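Search this book Go

Chapter 3
Why Trains Wait for Each Other

Anyone who has sat in a train at a small station, with the doors open and nothing happening, has probably wondered what on earth the railroad was up to. Very often the answer is that your train was waiting for another one. In this chapter we will look at the connection – that short, planned meeting of two trains – and at how much of a timetable gets built around it.

We will spend most of our time on the Bilham line, a single-track route that opened in 1861 and still has passing tracks at only a few of its stations. It carries almost 3000 riders on a working day in January, and a good many of them change at Cestik for the main line. If the branch train is late, should the main line train be held? The people on the platform will say yes, of course, and the people already in their seats, with places to be farther up the line, may feel quite differently. Both have a fair point, and you will meet them both again in the exercises.
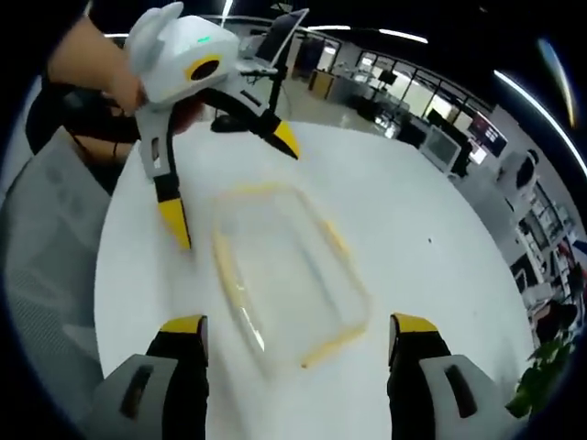
Capacity is the other idea you will want to have comfortably in hand before we get to the worked timetable for Nirusero, so let us take it slowly. A stretch of single track can take only so many trains in an hour, however cleverly we arrange them. Think of a clear plastic container with a pale yellow rim, set down on a round white table: you can shuffle what you put in it as long as you like, and the sides stay where they are. Single track is like that, and a train held for a connection takes up room that another train may have been counting on. Keep a pencil nearby as you read on, and sketch the line for yourself, starting from Cestik.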